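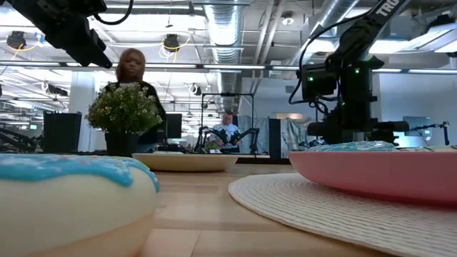
Could the tabletop cell be running again by Thursday without anyone shipping an arm back to the factory? Pernine asked us that in a short message at the end of a long day, and it's the reason I'm writing this release myself instead of handing it to the marketing folks.

I look after setup and repairs at Lallar, so you'll have to forgive me if I get a bit carried away about cables. From November we're offering our tabletop cell service to any workshop or lab running a two-arm bench. We're calling it Jafri, and it grew straight out of the job we did for Pernine.

Their trouble was a wrist that kept losing its zero. You'd park both arms, come back from lunch, and the right one would reach a little short of the bowl every time. Their crew had already redone the calibration 2 times and were (fairly enough) getting sick of it. My first guess was the gripper mount, and my first guess was wrong! The bolts were fine. The cable running down to the wrist had been tied off too snugly at the elbow, so at full stretch it was tugging on the connector.

We cut the ties, gave the cable a proper loop and cleaned the connector while we were in there. Then we put the arm through 300 full-reach moves before anybody was allowed to touch the calibration. I'm stubborn about that order. If you calibrate first and fix the cable later, you've measured the fault and saved it.

So a Jafri visit goes like this. We power down, check the base bolts and go over every cable from the shoulder to the gripper, with the arm moved by hand through its whole range. The sensor head gets a wipe and a fresh alignment. After that we calibrate each arm alone, then both together, using whatever you've got on the bench that day. Bowls are great for it, as a round rim shows up a crooked approach in no time. Most visits take nearly 2 hours, longer if the cabling has been added to over the years, and you get a written sheet at the end with the offsets on it. Tape it to the bench, please. I've spent far too many mornings hunting for old offsets in somebody's email.

We're also putting together a small spares kit with Brultenach: wrist cables, connector boots, soft ties in a decent colour so you can spot them, and a torque card for the mounting bolts. The soft ties are my favourite part and I won't be taking questions on that.

Bookings for Jafri open in November through the Lallar service desk. Tell us which arms you're running, how they're mounted and what the fault looks like, and send a short clip of the arm at full reach if you can manage it. Existing Lallar customers can add a visit to their current service plan.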